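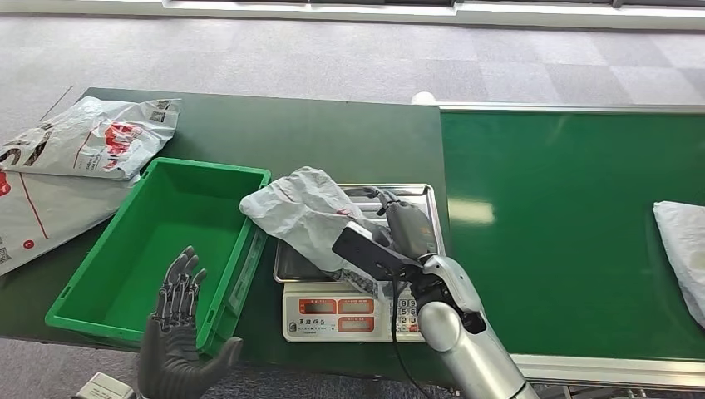
Scan and weigh station, Branevska demonstration room, August visit

Progress report to the Assefa fund, parcel handling line
Prepared by Brittany Grewal, Cistside

Since the last report we have spent most of our time on the vendor visit you asked us to make before releasing the second payment. Dagim Lencho and I went, along with Tolera Mekonnen from the Jalldale depot, who runs the bench this machine is supposed to take over.

Branevska's claim is 1000 mailers in a shift. Their own log for the best shift so far says 673, and Mebrat Ejigu, who hosted us, was open about that. She could not tell us how many of those had been helped along by a person. I asked twice. The log has no column for it.

We were given 19 minutes of running time. Tolera had brought a list of the parcels that slow his people down, mostly soft bags with the label folded into a crease, and asked for those to go through first. Only 4 were tried. I don't think a sample that small supports any conclusion, good or bad, and I would ask you not to read one into the vendor's summary, which calls the session a success. 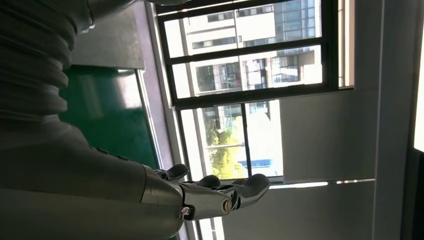
Our main doubt is still the hand. Reda Abou Zeid, who priced the maintenance for us, wants a parts list and a repair schedule before he will put his name to a yearly figure, and the vendor has sent neither. Each finger is a chain of metal links with a seam at every joint, and Jalldale is a dusty building. We asked what dust does to those joints over a winter and were told it had not come up. The quote also leaves out the cost of a spare hand.

Spending is within budget, as we have paid for nothing but travel. I recommend holding the second payment until we get a full shift at Jalldale, on Jalldale's parcels, with every human touch written down by Tolera's crew. Mebrat has agreed in principle. No start date yet.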